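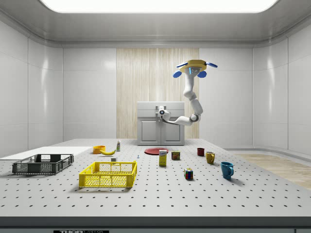

The test cell in simulation, with the arm hung overhead, the cabinet at the back and the usual clutter on the table.

Home Tutorials Simulation Grippers Safety Forum About

Fixing an overhead arm that swings its elbow through the mugs

September 18, 2020
By Eirini Tzanetos

I love this bug. I didn't love it on the day, when our simulated arm reached for the red plate and took the teal mug with it on the way, but it taught me more about overhead mounting than a month of things going right. If you hang your arm from above, you will meet it sooner or later, so let's go through how to find it and how to get rid of it.

What went wrong

The job was simple: move from the cabinet end of the table to a spot over the plate, then carry on to the three mugs on the right. The gripper path looked perfect in the plot. The gripper never touched a thing! But partway through, the arm flipped its elbow from one side to the other, and the middle of the arm dropped low and swept across the table. Mug over, run failed, and the log cheerfully said "goal reached."

That last part is what bothered Kwaku Bonsu, who runs the real cell at Jiststead. A simulated mug costs nothing. A real arm doing the same thing next to a person's hands is a safety problem, and the log would have called it a success.

Step 1: Replay the joints as well as the gripper

Most of us plot the path of the gripper and stop there. Plot every joint against time. What you want is a sudden steep section in one or more joints while the gripper is hardly moving. In our run it sat plainly at step 900, and once Kwaku pointed at it I couldn't see anything else.

Step 2: Look at the collision list

Open the scene settings and check which pairs of objects the planner is allowed to ignore. Ours was embarrassing. Somebody (me) had switched off checks between the table objects and the upper arm to make planning faster while the table was bare. Then we put out the crates, the bowl, the can, the mugs and all the rest, and the setting stayed as it was.

Turn everything back on. Then switch off only the pairs that always touch by design, such as neighboring links in the arm. Write down each one and the reason next to it in the file.

Step 3: Give the solver a preferred elbow side

An arm with this many joints can usually reach the same point in several shapes. If you ask for a gripper pose and nothing else, the solver may pick a different shape each time. Seed it with the current joint positions, and reject any answer where a single joint jumps more than 40 degrees between neighboring waypoints. We tried 50 first and still got one nasty swing near the yellow crate.

Step 4: Add a floor for the elbow

Draw an invisible slab above the table, higher than your tallest object, and forbid the upper links from entering it. The wrist and gripper can pass through, of course, or you'll never pick anything up! Leave some extra room for whatever the gripper is carrying.

Step 5: Make the log tell the truth

Record any contact between the arm and something it wasn't asked to touch, and mark the run failed when it happens, even if the gripper gets where it was going. Stop the motion too. On real hardware this has to be backed up by the robot's own safety stop, with its force limits set for your cell. A planner setting is no substitute for that.

Step 6: Rerun the bad case before the easy ones

Load the exact start pose that failed, with the objects in the same places, and run it 3 times. Then shuffle the mugs and go again. I like to put one right under the elbow's old path, just to be mean.

If it still flips

Check your joint limits. Špela Vidmar had the same symptom after all of these steps, and her file had one wrist joint limited to half its real range. The solver kept hitting that wall and going the long way round. Correct the number, reload the model (a restart of the planner alone won't pick it up), and replay the joint plot from step 1. Send me your weird plots through the forum, I really do enjoy looking at them.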